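Brekke Bench Supply 3,000 - adjustable DC power supply for the home workshop

Sold by Iltwood. Page last tidied up Oct 19, 2022.

I've been selling bench supplies from this little shop for a good while now, and the Brekke is the one I keep coming back to when someone writes in and asks "what should I get for my first proper bench?" So I thought it deserved a longer page than the two lines it used to have.

First the name, as it causes confusion every week. The 3,000 is the top current in milliamps, so three amps to you and me. It isn't watts! If you need to run something that draws kilowatts you're in the wrong aisle, and please email me before you buy anything at all.

What you get is a linear supply. That means a big lump of a transformer, a rectifier, a row of fat capacitors and a set of pass transistors bolted to a heatsink on the back. It's heavy. It's also very quiet electrically, and that's the whole reason people still buy linear when a switching supply of the same output weighs about as much as a sandwich. If you're building audio gear, small radio receivers or anything with a sensitive analogue front end, the lack of switching hash on the output is lovely to work with. I had a preamp on my own bench that hissed like a kettle, and I blamed the op-amp, swapped it, blamed the next op-amp, and then moved the whole thing on to the Brekke and the hiss went. I still have the spare op-amps if anybody wants them.

The front panel

Two knobs for voltage (coarse and fine) and one for current limit. I like knobs. There's a menu-driven supply from Pokero that we also stock, and it does more on paper, but when something on the board starts to smell I want to grab a knob and turn it down, and I don't want to be pressing an arrow key to get there. There's a separate output button too, so you can set everything up before the terminals go live. Use it! Set your voltage, short the leads, set your current limit, take the short off, then connect the circuit and press the button.

The terminals are the usual combined sort that take a banana plug or a bare wire under the screw cap. Red, black and a green one for earth. The output floats, so you can tie either side to earth with the link supplied, or leave it off altogether. If you want a plus-and-minus supply for op-amp work you can put two of these in series and take the middle as your zero. I've run a pair like that for ages and it's fine, just remember that the current limits are separate and one side can fold back before the other does.

Heat

Linear supplies get warm, there's no way round that. The worst case is low output voltage at high current, as everything the transformer gives and your circuit doesn't use has to go out through the heatsink. The Brekke has a relay inside that switches transformer taps partway up the range to help with this. You'll hear it click as you turn the coarse knob. People ring me about the click. It's meant to do that.

The thermal cut-out trips at 80 degrees on the heatsink, and the fan comes on well before then. Leave a hand's width behind the case and don't stand it on a folded towel (I've had one back that had clearly been living on something fluffy). If it does trip, switch off, let it cool and switch on again. It doesn't come back by itself, and I think that's the right way to do it.

In the box

The supply
Mains lead with a UK plug
One pair of test leads, red and black, croc clip ends
Earth link
Spare mains fuse
Printed manual

The leads are all right. They're not wonderful. If you plan to run near the full current for any length of time, get a thicker pair, because you do lose a bit of voltage along thin wire and then you wonder why the meter on the front and the meter on your board don't agree.

About the manual

It's really good, and I don't say that about many. The circuit diagram is printed on a fold-out sheet at the back, with test voltages marked, so you can mend the thing yourself once it's out of warranty. It was drawn by the people at Grundisik, who make the board for Brekke, and they've kept the part numbers legible and haven't hidden anything. There's a calibration page as well. You'll need a decent multimeter and a plastic trimming tool, and almost 80 minutes if you let it warm up properly first, though you can do it in less if you're not fussy.

Guarantee and returns

2 years on everything but the fuse and the leads. If it turns up dead, tell me and I'll send another out before I've had the first one back. If you just don't get on with it, send it back in its own box with the foam corners in. Please keep the foam corners! The transformer will go straight through a cardboard box otherwise.

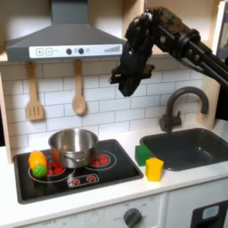 One buyer wrote in to say the fan was louder than expected at full load, but that with a small circuit on the end it hardly ever came on, and would I please mention that the current knob is a bit stiff when new. So I'm mentioning it. Mine was stiff as well and it eased off after a month or so of use. The same buyer asked if it could charge a lead-acid battery. It can, with the voltage and the current limit both set sensibly, but disconnect the battery before you switch the supply off, or the battery will try to feed current backwards into the output. There's a diode across the terminals for the wrong-way-round case and that's not the same thing, so it won't save you here.

A few other bits I get asked:

Does it have remote sense? No. The bigger Brekke does, but that's a special order and it takes a while to come.

Can I control it from a computer? No, and if you need that then the Pokero is the one to look at. It has a USB socket and its own program, and I've found the program perfectly usable.

Will it run a motor? Small ones, yes. Remember that a motor pulls a lot more at the moment it starts, so the current limit may cut in and the thing will just sit there humming. Turn the limit up a bit and try again.

Is the meter accurate? Good enough for day-to-day work. For anything fussy, measure at the board with your own meter.

Stock is normally on the shelf here and goes out the next working day. October tends to be busy for us, so if the button says "back order" it'll be a short wait, and you're welcome to email and ask where you are in the queue. Spare fuses and the thicker leads are on the accessories page.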